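The Quiet Comeback of the Office Blind

I have a soft spot for venetian blinds. I grew up with a set in the kitchen, the metal kind that rattled whenever the back door opened, and for years I assumed they had gone the way of wood paneling and the avocado fridge. Then I went to see the second floor at Brostoritz and came home wanting to put slats on everything I own.

Brostoritz is an old printing works turned into studios and workrooms, the sort of place where a bookbinder shares a hallway with people who write software. The second floor is over 3,000 square feet, and until last June it was one big open room. Everyone loved the light. Everyone hated the noise.

"You could hear a person unwrap a sandwich at the far end," Meriem Abou Zeid told me as we climbed the stairs. She runs the small design office, Badawi, that was asked to break up the floor, and she still winces when she talks about the first plan, which called for solid walls all the way around. It would have been quiet, and it would have left the middle of the building in the dark until closing time.

So she went with glass. Glass walls are hardly news, of course, and plenty of us have sat in a meeting room feeling like a goldfish. What makes these rooms such a pleasure is the layer behind the glass: white venetian blinds, narrow slats set close together, hung panel by panel so each one can be opened or shut without touching its neighbor. Tilt them a little and daylight slides through in thin stripes. Close them and the wall turns into a pale, finely lined surface that looks almost like fabric from a few steps back. I must have played with the wand on one panel for five minutes (Abou Zeid was very patient about it).

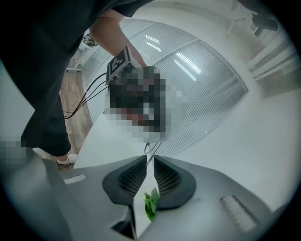
White slats behind glass, a light brown wooden floor, and ceiling lights reflected in the partition.

The people who work there have worked out their own habits with them. Hatem Ouali keeps his blinds nearly flat until lunch and then shuts the two closest to the corridor for the afternoon, when the foot traffic picks up. Wael Bennani, one door down, leaves everything open unless he's on the phone. By now the whole floor reads the slats the way you'd read a neighbor's porch light. Flat means come on in. Shut means send a message first. It was never written down anywhere, and the newer tenants pick it up within a week.

I asked whether anyone had argued for frosted film, which is cheaper and never needs dusting. Plenty of people had! Abou Zeid even put a sample on one panel and lived with it for a month. Her complaint was that film makes the decision for you, once, and then you're stuck with it. A blind lets you change your mind at ten in the morning and again at four.

The dusting question is fair, though, and I promised myself I'd ask about it, having spent many Saturdays of my childhood with a damp sock over my hand. The cleaning is done by Driss Berrada, who has strong feelings on the subject. He closes the slats fully, goes down them with a dry microfiber cloth, flips them the other way and goes down again. He uses no spray. Spray leaves streaks, he says, and the streaks grab more dust than you started with. He does a few panels every evening and never the whole floor at once, and he'd like anyone thinking of buying blinds at home to know that the sock still works fine.

Then there's the floor, which deserves a paragraph of its own. The old boards had been soaked with ink and machine oil over the decades and couldn't be saved, so new light brown wood went down instead, in a shade the supplier calls Stirnholm. Abou Zeid had a darker one, Bretholm, picked out at first and changed her mind after laying a few boards of each next to the glass. With that much white around, the dark boards looked heavy, and every bit of lint showed. The lighter wood warms the whole place up. It has the happy side effect of looking good under shoes, and these are rooms where people are on their feet a lot, moving equipment, kneeling down, getting back up.

The walls are plain bright white, and I'll admit I worried about that on the way over. White walls, white blinds and white ceiling can add up to a dentist's waiting room very quickly. But the slats throw so many small shadows that you never get a blank stretch for long, and the glass picks up the ceiling lights and sends them back as long bright lines. Mounir Zaki, who rents the room at the end, told me he'd planned to hang posters and never got around to it.

If you want to try some of this at home, start with one interior window or a glass door. Measure the glass twice, hang the blind close to it, and choose a narrow slat if you like that fine striped look. Mine arrives next week. It's going in the kitchen, by the back door, and I hope it rattles.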